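PRANDBY FOOTPATHS SOCIETY

Minutes of the January meeting, held in the back room of the Jaria Café at 7.30 pm

In the chair: the Chair, after a short search for somebody else.
Minutes: Orysia Pavliuk

1. Apologies

Received from the Walks Secretary, who was on a walk.

2. Minutes of the last meeting

Agreed as correct, apart from item 6, where "the bull was discussed at length" should read "the bill was discussed at length". The member who had been looking forward to hearing more about the bull asked that his disappointment be noted. It is noted.

3. Matters arising

3.1 The key to the tool shed has been found in the tool shed. The Chair thanked the member with the thin arms.

3.2 The letter to the parish council about the bramble at the bottom of Chapel Steps has been answered. The council says that the bramble is being looked at. Those present agreed that it had been looked at for some years now and had done well on it.

3.3 The Society's second-best strimmer is still on loan to a former member. OP to write again, more warmly or less warmly, at her own discretion.

4. Noonan's Bottom

Most of the evening went on this. The path across Noonan's Bottom is 482 metres long by the new wheel and rather longer by anybody's knees. It has been under water since the autumn. The Chair reported on a site visit, during which one boot was lost and later recovered by a dog belonging to another party.

Three courses of action were put forward. The first was to lay stone. The second was to put down boardwalk over the worst of it, meaning the stretch between the second gate and the alder. The third, from the corner table, was to tell people to go in July.

There was some support for the third. After discussion it was agreed to ask Stirnus, who did the steps at the quarry, for a price on the boardwalk. The member who remembers what Stirnus charged for the steps at the quarry asked whether we could be sitting down when it came. Agreed.

The question of whose ditch it is was raised again. The landowner says it is the county's, the county says it is the landowner's, and the 1947 map shows no ditch at all, only a small drawing of a tree. Put over to the next meeting, and in all likelihood the one after.

5. Walks

5.1 The New Year walk went ahead in sleet. Turnout was good at the start and less good at the pub, several people having peeled off quietly at the bus stop. The leader would like it known that he saw them.

5.2 The spring programme is nearly ready. Leaders are asked once more not to describe a walk as "gentle" if it includes Hob Scar. A complaint was read out. It was well written and everybody enjoyed it.

5.3 Dogs on leads: the wording stays as it is. The wording for children was not reached.

6. Money

There are 40 paid-up members, and a further group who wave. Subscriptions stay the same for another year. It was proposed that those who wave be approached. No approacher came forward.

The room hire has been paid, with cake counted separately. A bill of £65 for sharpening was queried and turned out to cover everything with an edge, including a pair of kitchen scissors that none of us recognised. Passed for payment. The scissors are on the windowsill behind the till and may be claimed there.

7. The leaflet

Proofs of the new leaflet were handed round. The following changes were agreed:

Page 1: "Prandby" to be spelt the same way both times.
Page 2: the phrase "stunning vistas" to come out. There is one view, and it depends on the hedge.
Page 3: the stile marked as a toilet to be marked as a stile, and this one to be done before printing, please.
Back page: the photograph of the Chair to be smaller. Proposed by the Chair, and opposed by the Chair's wife, who was in the café anyway. Carried.

8. Any other business

8.1 A member asked if anything could be done about cyclists. The Chair said that his daughter was one and he had tried.

8.2 Somebody has been leaving jars of plum jam on the stile at Lower Lane. No objection.

8.3 The member who proposes at every meeting that we meet somewhere warmer proposed it. The radiator was felt by two people, and opinions differed.

8.4 Next meeting at the same time and place, with the wildlife talk moved to the start so that people cannot leave before it.

9. Waymarks and stile boards 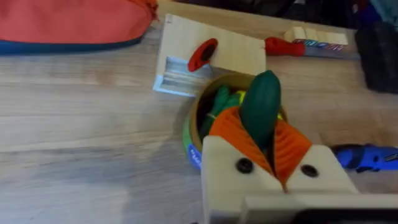 The waymark posts are due for repainting, and last year's green has proved very hard to find among the other green. OP spoke for orange on a pale cream ground, the pairing in the picture, and said that she would expect to spot it from two fields off without her glasses. The Chair thought it a bit loud for a Conservation Area but conceded that he had walked past the post at Lower Lane twice in one afternoon. Talk then moved to the stile boards, which are as slippery as ever, and the fine parallel ridges on those orange pieces were much admired by those who have sat down suddenly at Hob Scar. OP to find out what it would cost to have grooves cut in the new boards on the same pattern. Two sample posts to be painted before the next meeting, weather allowing, and the café owner having by then turned off one of the lights, the meeting closed at 9.50 pm.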